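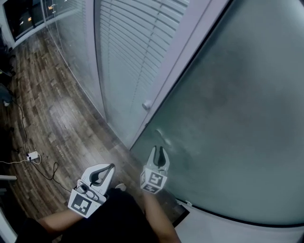 Two white hand-held grippers over a wooden floor, next to a frosted glass panel.

Vestden hold on in a wild one against Nenis

Last updated: September 29, 2025

What a night of handball! If you were one of the 1,432 people in the hall for the home opener, you probably still don't have your voice back, and if you weren't, well, I'm sorry, because this was the best forty-odd shots on goal I've watched in a long while. Vestden beat Nenis 31-30, and the last ten minutes were pure chaos.

It didn't start that way. Nenis came out with a flat 6-0 defense and dared us to shoot from distance, and for a good while we couldn't find the range. We were down 7-3 before Davoud Zarei finally got one to dip under the crossbar from the left back spot. That seemed to loosen everybody up. He scored again on the next attack, then drew two defenders and slipped the ball to the line for an easy finish, and suddenly the drums behind the goal were going and it was a game.

Shengli Dong deserves a whole newsletter to himself. He came off the bench in goal midway through the first half with the team still trailing, and the very first thing he did was stop a seven-meter throw with his left foot. Then he stopped the rebound! By halftime we were level at 15-15, and I don't think anyone in my row had sat down for five minutes. 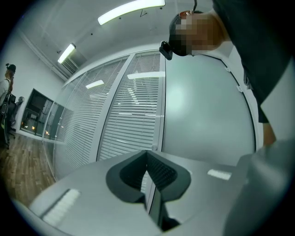

The second half went back and forth the whole way. Nenis switched to a 5-1 and put a man right in Zarei's face, so the scoring had to come from the wings, and it did. Our right side ran the same crossing play over and over (the one they worked on all through preseason) and Nenis kept arriving half a step late. We led by four with twelve minutes left and I started to relax, which was silly of me. Two quick suspensions, a couple of loose passes, and the lead was down to one.

Then came the finish. With the score at 31-30 and the clock inside the last half minute, Nenis pulled their keeper for the extra attacker and worked it out to the right wing. It was a clean jump, a good angle, and Dong got a hand to it anyway. The ball spun up off the post, came down in a crowd, and Zarei fell on it. Horn. Bedlam!

A word for the visiting fans, who filled a whole corner, sang from the warm-up to the end, and stayed to clap both teams off. Nenis are going to beat plenty of people this season. We play them away in February, and I would start looking at bus times now if I were you.

The win gives Vestden four points from the first two rounds, level with Esar at the top, though Esar have the better goal difference after their big win over Jia. It's early, of course — but it's fun to look at the table and see our name up there.

Next up is the trip to Esar, in a hall that holds 3,219 and gets very loud when they're winning. Zarei took a knock to the shoulder late on but walked off smiling, and the coaches expect him to train as usual this week. Bring a scarf, bring a friend, and bring something to bang on if they'll let you through the door with it.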